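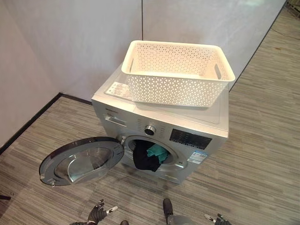

Black clothes keep getting caught in the washer door. What am I doing wrong?

Prinby Home Help > Laundry > Washers
Asked by Nathalie Van Hecke
Viewed 1,307 times
2 following

Hello everyone, and thank you in advance for reading, I know I go on a bit. We moved in March and for the first time in my life I have a front loader. I had a top loader for as long as I can remember and you just dropped things in and shut the lid, so this is all new to me and I'm probably making some very basic mistake.

My trouble is with the dark loads. I wash black tops and leggings together with a few colored things, and every so often I open the door and there is a sleeve or a bit of hem that has been squashed in the doorway the whole time. It comes out creased in a hard line and sometimes with a gray, linty smear on it that doesn't brush off. Last week it was a T-shirt I really love. The whites don't seem to do it, or maybe I just don't notice it on them!

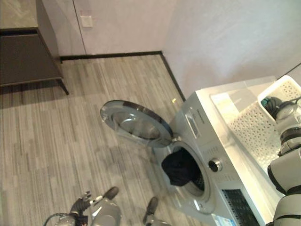 I should explain how I load, in case that's the problem. I bring everything over in the basket, put the basket on top of the machine, open the door as far as it will go and push things in by the armful until the basket is empty. Black things usually go in last, and they tend to end up like the one there, bunched over the left side of the rim with the bottom edge hanging down the front. Then I give it all a shove and close the door. It clicks shut fine and the machine starts without complaining, so I always assumed everything was inside.

Also, a smaller question while I'm at it. There was clear film on the top panel of ours when it was delivered, and my sister says to leave it on so the lid doesn't get scratched by the basket. Is that right? I would have thought it was meant to come off.

Thank you so much, and sorry for the length.

3 answers, sorted by votes

Answered by Ayodele Fashola
6 votes, marked as helpful by the person who asked

Hi Nathalie, welcome to front loaders, you'll get to love yours. You're not doing anything strange, I did exactly this for the first year. The click doesn't tell you much. A door can latch perfectly well with a thin bit of fabric in the fold of the seal, especially stretchy stuff like leggings that squashes down to nothing.

What helped me was changing the order. Small and slippery things go in first, right to the back of the drum, and the bigger, heavier pieces (jeans, sweatshirts) go in last. They sit where you put them. Then turn the drum by hand a little so everything drops, and leave a gap at the top that you can get your hand into. If you can't, take something out. I know it's annoying to do another load, but an overstuffed drum pushes clothes toward the door as it turns and you'll be back where you started.

Before you close it, go around the opening with your fingers, all the way around and down into the fold at the bottom. It takes a few seconds. I used to just look, and with black clothes in a dark drum you really can't see much, so now I do it by feel. 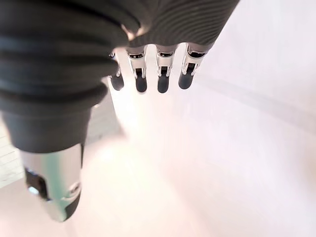
Fingers pointing down, thumb on the left.

The gray smear is most likely old lint and detergent sitting in the fold. Pull the fold back gently and wipe it out with a damp cloth, then dry it with another one. You might be surprised what's in there, I found a hair tie and a very sad looking sock. I do mine after towels, when it's worst. Leave the door open a while after the last load too, if you don't have little ones or a cat who'd climb in.

For the mark on your T-shirt, rub in a drop of liquid detergent, let it sit while you have your coffee, and wash it again. Don't put it in the dryer until you're sure the mark is gone.

Answered by Harish Poojary
2 votes

Agree with the above about the order. On the film: take it off. It's there for delivery, and if you leave it for years the edges lift and collect dust and then it comes away in little strips, which I can tell you is a miserable way to spend an afternoon. If you're worried about scratches from the basket, put an old hand towel under it. Check the front panel and drawer as well, there are often pieces there that people miss.

Answered by Khôi Hầu
0 votes

use a mesh bag for the leggings. we got ours at the dollar store

Comments

Nathalie Van Hecke: Thank you all, this is so kind! Ayodele, I did the fingers thing this morning and found a strap hanging out before I shut the door. And there was plenty of gunk in the fold, I won't go into detail. Harish, the film is coming off this evening and I'll be telling my sister.

Ayodele Fashola: Oh good! Let us know how the T-shirt gets on.

Phúc Hầu: Does the bag leave marks on thin fabric? Mine has a big zipper and I've been nervous about using it with anything nice.

Khôi Hầu: turn them inside out first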